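Qui sommes-nous ?
Pririne, la maison des tout-petits à Cheetham

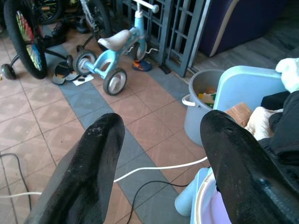

Pririne est une maison d'accueil pour les enfants de un à quatre ans, doublée d'une ludothèque ouverte aux familles du quartier. Nous occupons le rez-de-chaussée d'une ancienne mercerie, que nous avons gardé à peu près tel quel. Le sol est resté celui d'origine dans la grande pièce : des carreaux beige rosé à motif de losange, traversés par une bande gris ardoise. Les enfants s'en servent comme d'une route, et le petit tricycle bleu clair à selle blanche y fait une bonne partie de ses trajets. Il appartient à la série basse, réservée aux plus jeunes.

La maison a été créée par Maureen Haslam et Umesh Chauhan, qui travaillaient tous deux à la crèche d'Endville. Ils voulaient un lieu plus petit, où les parents puissent rester le matin et repartir avec un jeu ou un porteur pour la semaine. Le premier fonds tenait dans une seule armoire. L'inventaire arrêté le 22 juin 2019 comptait 3 791 pièces, cubes et perles compris.

L'équipe

Maureen Haslam dirige la maison et reçoit les familles pour les inscriptions. Umesh Chauhan s'occupe du fonds de la ludothèque : achats, prêts, retours. Leanne Entwistle et Declan Hartley encadrent les groupes d'enfants. Ryan Lambert vient deux matinées par semaine pour l'entretien des jouets à roues – pneus, guidons, selles, vis à resserrer. Il répare aussi les poussettes des parents quand il a le temps.

L'accueil des enfants

Les groupes sont de huit enfants au plus. La matinée commence par un temps libre dans la grande pièce, puis viennent la collation et une activité plus calme, peinture, pâte à sel ou lecture. On roule à l'intérieur quand il pleut, dans la cour le reste du temps. Les enfants sont en chaussons dès l'entrée. Merci de marquer le prénom à l'intérieur, les paires se ressemblent beaucoup.

Nous rangeons avec les enfants avant le repas. Les porteurs et les tricycles vont contre le mur du fond, les livres dans les bacs, les petites pièces dans leurs boîtes. Cela prend du temps, surtout en début d'année, et nous comptons ce temps comme une activité.

La ludothèque

Le prêt est ouvert à toutes les familles adhérentes, que leur enfant soit accueilli chez nous ou non. Elles sont environ 300 aujourd'hui. Chaque famille peut emprunter trois jeux et un jouet à roues, pour deux semaines. Un jouet rendu reste 48 heures dans l'arrière-salle, où il est nettoyé et vérifié avant de retourner en rayon.

Les jeux de construction viennent pour la plupart de l'atelier Prukus, qui nous fournit aussi les pièces de rechange. Nous acceptons les dons, de préférence complets – téléphonez avant d'apporter un objet volumineux.

Visites et inscriptions

Les visites se font sur rendez-vous, le matin, avec l'enfant si possible. La maison ferme les deux dernières semaines de juillet. Les dossiers pour la rentrée sont à retirer à l'accueil auprès de Maureen Haslam.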